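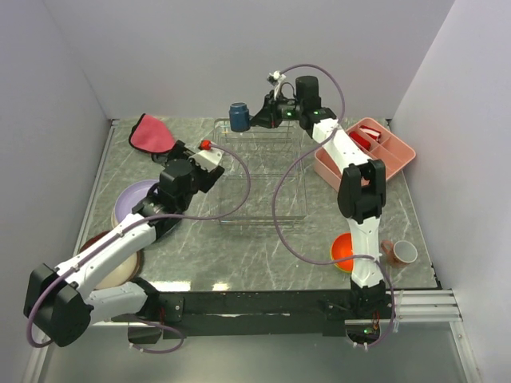

# Tredau Dish Rack Set

Search this site Search

Tredau is a collection of recordings of one small household job: putting clean dishes into a drying rack. This card covers what is on the table, how the dishes are meant to be placed, and how the files are arranged.

## Contents

- 980 episodes in total
- 730 with a written note on where each dish ended up
- 40 held back for checking

Episodes are grouped by rack layout. The first group was recorded in January and uses the short dish list. Later groups use the full list. The version described in this card is dated June 20, 2024.

## The rack

The same clear rack is used throughout. It has narrow slats along the base and taller dividers for plates. Clear plastic is hard to pick out against a veined gray surface, and the slats are often easiest to find by the light along their edges. Notes refer to the slatted part as "floor" and the taller dividers as "prongs."

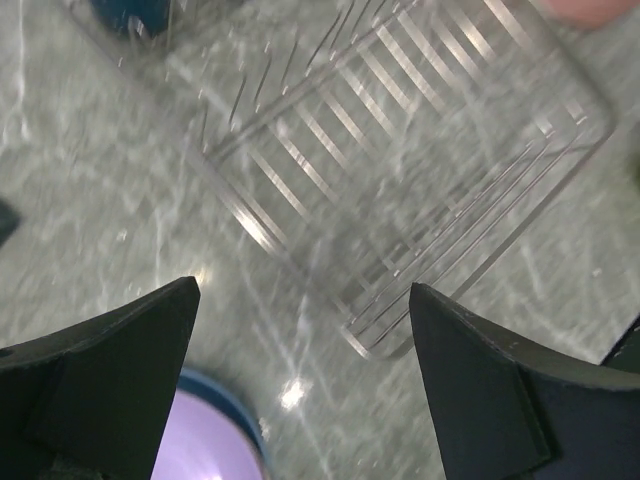

The clear rack from close up, with the marble pattern showing through the slats.

## Placement rules

1. Plates go upright in the prongs.
2. Bowls go upside down on the floor of the rack.
3. Mugs may face any direction. The note records which way the handle points.
4. The compartment tray stays on the table unless the layout name ends in "-tray".
5. A dish that leans on another dish counts as placed — a dish that rests on the rim does not.

Layouts are named Altar, Bastos and Baltberg. Altar keeps mugs to the left and bowls in the middle. Bastos swaps them. Baltberg has no fixed order and is the one to use for testing. 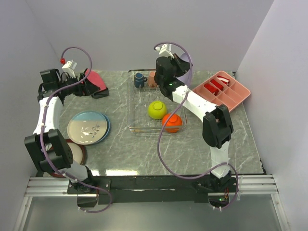 **Why are the bowls placed upside down?**

Water runs off the outside and drains from the rim, so the bowl doesn't hold a puddle. It also gives every bowl the same resting position in the notes, whatever its color.

## Known problems

- Early notes use "cup" and "mug" for the same item. Treat them as one.
- Blurred images were kept. Filter them out if you need sharp edges on the rack.
- Some Bastos notes list the plate before the bowls — the order has no meaning.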